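Part-Time Tenant Services Assistant, Salminen Building
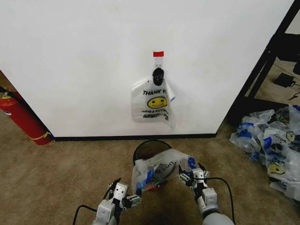
DROLTORA, May 27, 2020

Salminen is a four-story office building with 73 small suites, one elevator and a front desk that has been staffed, for the past month, by a bell. The bell has done its best. We are now looking for a person.

The job is part time, 24 hours a week, mornings preferred. You would report to the building manager, who is on site most days and can usually be found by following the sound of a phone ringing.

What the work is

Most of it is mail, keys and questions. You sort deliveries for the suites, sign people in, hand out loaner keys and try to get them back. You answer email from tenants, who are accountants, piano teachers, two rival travel agencies and a firm called Clusent that has never fully explained what it does but pays on the first of the month.

You will also look after the small stuff. Light bulbs get logged. So do ceiling stains, carpet stains and the smell on the third floor. Once a month you walk the halls with a clipboard and check the extinguisher tags, the exit signs and the door closers. If something needs a licensed contractor, you call one and then wait for one, and the second part takes up more of the week than you might expect.

Expect some rearranging this summer. Several suites are coming back to work in June on staggered schedules, and we need someone to keep the calendar, reorder hand soap and move the floor signs back to where they were before people moved them.

What we need from you

A high school diploma or equivalent, a year or so in any job that involved the public, and handwriting another person can read. You should be able to lift 40 pounds and climb a stepladder. Basic spreadsheets are a must – our key log has 611 rows and at least one of them is a recipe.

Patience helps. A tenant will tell you the thermostat is broken and the tenant next door will tell you it is finally fixed. Both will be referring to the same thermostat.

Experience with Floreo, our work order software, would be nice, but we don't expect it. It takes a morning to learn and a little longer to forgive.

Pay and the rest

$17.50 an hour, paid every two weeks. Paid sick time from the first day, parking behind the building, and a desk with a window that opens. Masks and gloves are supplied. There is a coffee maker, and cleaning it is not part of your duties, whatever the second floor says.

How to apply

Send a resume and a short note to the building office, or drop them in the mail slot by the side door. Please put "Tenant Services" on the envelope or in the subject line. In the note, tell us which hours you can work and when you could start. Interviews will be by phone in the first half of June, with one visit to the building for finalists – ring the bell.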